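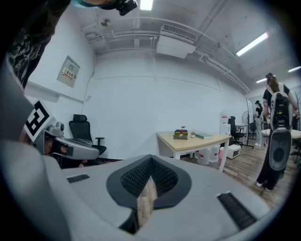 Our project studied how a seasonal discount changes orders in a small online shop for packaging. The shop, Karatik, sells reusable boxes and crates from Wurnwood. A product with a matte, light gray surface needs a plain box with soft lining, and such boxes were the main item in our test. In October we sent the offer to 900 customers, and 302 of them opened the message.

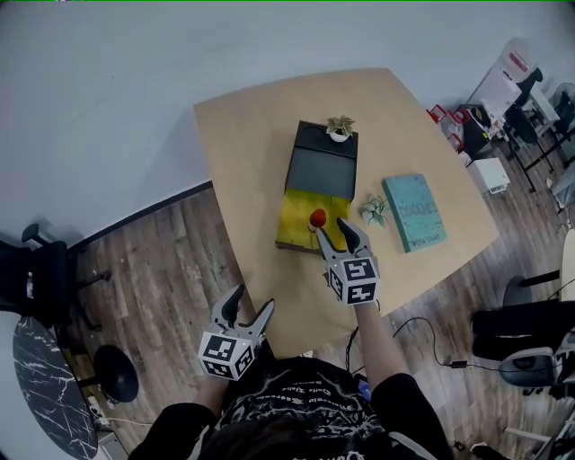
From this group we received 110 orders - more than we had planned for. We compared 2 versions of the message, one with free delivery and one with a lower price. The free delivery version brought more orders, but they were smaller.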